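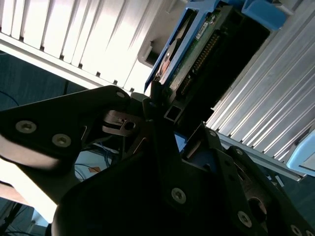 What does a noise-canceling headset cancel? Steady, low sounds, mostly: a fan, a bus engine, an air conditioner. Voices and dropped plates come through, a little duller.

Keep that answer next to you while you read the spec sheets for this unit. Almost every claim in them is written so that a buyer will picture silence.

Unit 3: Reading an audio spec sheet

Three products are used in class: the Drella neckband, the Milesis over-ear set and the Obi earbuds. The sheets are in the course packet. Read them before Wednesday and mark every number that comes with no test method. Expect to use up a pen.

Microphone count
The Drella sheet leads with its microphones. Fine, but how many of them feed the noise canceling, how many pick up your voice, and are any of them used for both? The sheet doesn't say. More microphones can help a well-designed headset pick a voice out of a noisy street. They can also be a cheap way to fill a line on the box.

Frequency range
A range with no tolerance tells you close to nothing. "Up to 20 kHz" could mean full level at 20 kHz, or a whisper that only a lab meter would catch. Look for a plus-or-minus figure in decibels. Milesis prints one, in small type on the back page. Obi prints none.

Maximum level
Milesis gives 124 dB. At what distance, what frequency, what input? The same figure shows up on the sheet as "sensitivity," a different measurement with different units. One of those entries is wrong – maybe both.

Battery life
Drella claims 12 hours. The footnote says music playback, half volume, noise canceling off. Who buys a noise-canceling neckband and leaves that off? Treat the number as a ceiling and ask what calls do to it.

Wireless range
The Obi box says 100 feet. Open air, I assume, with no walls and no body in the way. Put the phone in a back pocket and see how you feel about it.

"Works with any phone"
It may pair with any phone. Whether you get the better audio codec depends on both ends of the link, and the headset will usually drop to the basic one without telling you.

For next time: pick one claim from the Jurstead speaker sheet and write the test you would run to check it. Give the distance, the signal, the volume setting and the room. One page. If your test can't come out against the maker, write a different test.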